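Work and Automation, Unit 4
Handout for the lecture: When the picking station changes
Course teacher: Urho Hyvönen

Please read this before the lecture. The case is the returns warehouse of Varuvora, which we also use in the second assignment.

1. Background

Varuvora receives goods that customers send back: toys, garden things, work clothes, small household items. Before automation, each returned item was taken from a bin by hand, checked, and placed in the next bin or on a cart. There were 54 employees in the hall, and most of them changed stations during a shift.

The company Gorkon delivered the first robot cells in January. The agreement with the staff said that no person would lose the job during the trial, but it said very little about what the job would be. I ask you to keep this in mind, as many of the later difficulties come from this gap.

2. What kind of work is it?

In a factory, a robot often meets the same part again and again. In returns the items are mixed. A soft item can cover a hard one, and a thin handle can lie flat against the bottom. A human picker solves this without thinking: she pushes the glove to the side and takes what is under it. For the machine, each of these is a separate problem of seeing, reaching and holding. 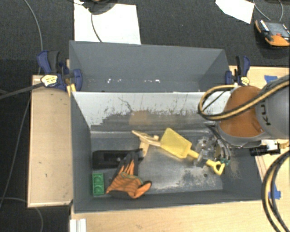
Figure 1. Bin picking with mixed items. The gripper is over the shaft of a toy shovel; a work glove partly covers a black object.

Look also at the wall of the bin, which is badly scuffed and scratched. Worn surfaces matter for the discussion of maintenance in section 4.

3. What changes for the people

The old task was picking. The new task at Varuvora is called "cell support," and one person looks after 4 cells. The support person clears a bin when the robot stops, decides about items which the system refuses, and writes the reason in a log. In the first period of the trial the log received 3,159 entries. The staff had not been told that writing would be such a large part of the day, and for several of them it was the hardest part, more than the machine.

Shahab Arabzadeh worked in the hall for many years and was later a trainer there. In his interview he made two remarks which I find useful:

"Before, I was tired in the shoulders. Now I am tired in the head, and it comes earlier."

"When I picked by hand I talked with the person next to me. Now the next person is behind the cells."

The physical load became smaller, and the employees say this clearly and with satisfaction. But attention is also a load. Waiting for a stop, without knowing when it will come, is different from steady work at your own speed.

4. Who owns the small repairs?

The contract with Gorkon covered faults in the robot. It did not cover bins, tape, clamps or loose cables, and so these fell to the support person — without extra time in the schedule. Zarei (see the reading list) calls this "leftover work." It is seldom visible in a productivity figure.

5. Terms to know

Cell: the robot together with its bins, sensors and work area.
Exception: an item or situation that the system gives back to a human.
Leftover work: tasks that remain after automation and are not named in any job description.

6. For the seminar

Prepare 2 short texts, half a page each. In the first, describe the job of cell support as you would write it in a job advertisement. In the second, write to the management of Varuvora as a member of the staff and propose one change in the schedule.

Reading: Zarei, chapter 4. The Iltance report is optional, but the pages on job rotation are good.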